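Filed under: Everyday Science > Light and Color

Why Can You See Yourself in a Spoon?

Look into the back of a clean metal spoon. Your face is there, with a big nose and tiny ears. Now turn the spoon over and look into the hollow side. You are upside down. The spoon has stayed the same shape the whole time, so what is going on?

Start with light. Light leaves a lamp or the sun and travels in straight lines until it hits something. When it hits your sweater, some of it bounces off in every direction. When it hits something very smooth, it bounces off in a neat, orderly way. This is called reflection. If you throw a ball straight at a wall, it comes straight back. If you throw it at a slant, it leaves at the same slant on the other side. Light does the same thing.

A flat bathroom mirror sends the light back without mixing it up, so your face looks the right size and shape. People have made mirrors for thousands of years. The oldest ones were made of polished stone. Later ones were made of bronze or copper, rubbed until they shone. Most mirrors today are glass with a thin layer of metal behind it.

A curved mirror changes things. There are two kinds to know.

Convex mirrors bulge out toward you, like the back of a spoon. They make things look smaller, but they show you more of the room. Stores put them up in corners so that people can see down two aisles at once.

Concave mirrors curve in, like a cave. That is an easy way to remember the word. Close up, they make things look bigger, and a makeup mirror works this way. From farther away, the picture flips over. Light from your forehead hits the curve and is sent down, and light from your chin is sent up. The two cross in front of the mirror, and you see yourself standing on your head.

Large telescopes use concave mirrors too. The curve gathers faint light from stars and brings it together at one place, called the focus.

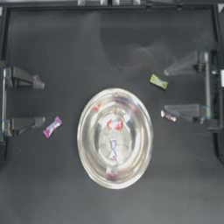
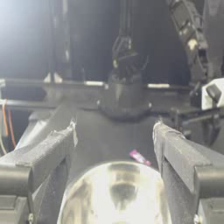

Metal is good at reflecting because of the way it handles light at its surface, but it also has to be smooth. A sheet of new kitchen foil has a shiny side and a dull side, and both are the same metal. Polished steel curves light just as a spoon does. Inside the oval bowl in the first picture, the reflections of everything nearby are warped, and there are soft bright patches where light bounces toward you. If you crumple the foil and flatten it again, the reflection breaks into pieces.

Try it yourself. You need a large metal spoon and a pencil. Hold the pencil upright close to the hollow side of the spoon, then move it slowly away. Watch for the place where it goes blurry. Past that place, the pencil will be upside down.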